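Resetting a Shared Desk in the Model Library

Reader Services, Tremblay Reading Room, Simville School of Architecture
Last revised 2021-07-03

Purpose of this page

The shared desks in the Tremblay Reading Room are used by students, visiting researchers and staff, often several in one day. The procedure on this page applies to every person who finishes a session at a desk, whether or not another reader is waiting. It takes a few minutes and requires no special equipment. A separate procedure covers the drafting tables on the upper level.

Readers who have not attended an orientation session should read the page through once before starting. Staff at the service point will demonstrate any step on request.

What you will need

One dry microfiber cloth
One cloth lightly dampened with plain water
The paper tray from the end of the nearest bookcase
A soft brush, if the desk is next to a model

Do not use glass cleaner, vinegar or any product containing citrus. These dull polished marble, and the damage cannot be wiped away. Alcohol wipes may be used on the mouse and keyboard only.

Step 1. Clear the surface

Remove books first. Return them to the sorting cart and leave reshelving to staff, as the collection is arranged by series and a misplaced volume can go missing for a full term. Next collect cups, chargers, pens and personal papers. Check the floor beneath the desk and beside your chair.
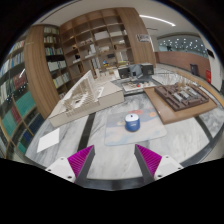 Models on display remain where they are throughout the reset. Readers are asked not to lift, turn or slide them, even by a small amount, and not to rest books or bags on their bases. The slatted white model and the dark brown one with raised blocks are both made up of many small parts, and a sleeve is enough to catch an edge. The same care is due to the tall model of thin wooden sticks behind the brown one. If a piece is already detached, leave it in place and report it at the service point. Staff will record its position before anything is moved.

Bags should be placed under the coat rail in the entrance hall before you begin. Swinging a backpack onto one shoulder is the most common cause of damage reported to us.

Step 2. Sort loose paper

Look at both sides of every sheet. Blank sheets go in the paper tray and may be used by the next reader. Sheets with notes or drawings go home with you or into the recycling box. Tracing paper is collected separately, in the narrow box marked Kaden, the name of the donor whose bequest pays for our supplies.

Sheets that appear to belong to a model or to the archive, such as labels, plans or condition notes, should be handed to staff. Please do not fold them or clip them together.

Step 3. Wipe the marble

Use the dry cloth first to lift dust and eraser crumbs. Work from the far side of the desk toward yourself, in straight passes, and stop a hand's width short of any model base. Use the soft brush for that last strip. Then go over the open surface with the damp cloth and dry it at once with a clean part of the first cloth. Water left standing on marble will leave a ring.

Dark stone shows smears more readily than pale stone. Wipe the dark bands last and along their length.

Should you find a stain that does not come off with water, leave it alone. The stone was repolished two years ago by Stekov, and the firm has asked that stains be treated by its own staff.

Step 4. Clean and place the mouse and mat

Lift the mat and wipe beneath it. Grit trapped under a mat scratches the polish each time the mat shifts. Brush the printed side with the dry cloth and lay the mat flat, square to the near edge of the desk. Turn the mouse over, switch it off and wipe the underside, then the top and the sides. Clean around the scroll wheel with a corner of the cloth; do not push anything into the gap. Switch the mouse on again before you set it down.

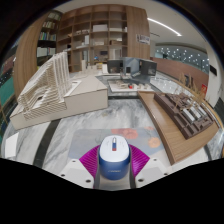 Réjean McIntyre wrote to ask whether left-handed readers must move everything back to the right at the end of a session, adding that he had been doing so all year and found it a nuisance when he was returning to the same desk after lunch. The rule is that the standard position applies at the end of a session only. A reader who steps out and keeps the reservation may leave the mat and mouse on either side. At the final reset, both go on the right.

The mouse is normally left on its mat. Where a mat has been removed for washing, place the mouse directly on the desk, well clear of the edge.

Step 5. Check the chair, lamp and floor

Push the chair in until its arms are just short of the desk. Lower the seat if you raised it. Switch off the desk lamp, but leave the ceiling lights on; these are controlled from the service point. Pick up any paper on the floor and straighten the rug if it has moved. A rug corner that will not lie flat should be reported the same day.

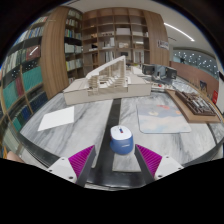 Once the floor is clear, stand back from the desk and look over the whole surface from the chair side. Low light from the side shows streaks that are not visible from above. Correct any you find with the dry cloth only.

Step 6. Sign the desk card

Write your initials and the time on the card in the holder. If you reported a loose part, a stain or a missing item, mark the box on the back of the card as well. Cards are collected at closing and kept until the end of November, when the yearly condition review takes place.

Common problems

The mouse does not respond after cleaning. Confirm that it has been switched on. If it still does not respond, exchange it at the service point.

The cloth leaves lint. It has probably been washed with cotton. Put it in the laundry bag and take another.

The desk was not reset by the previous reader. Complete the reset before you begin work and note it on the card. No penalty is applied for a first omission.

Questions about this procedure may be left at the service point or placed in the comment box by the stairs.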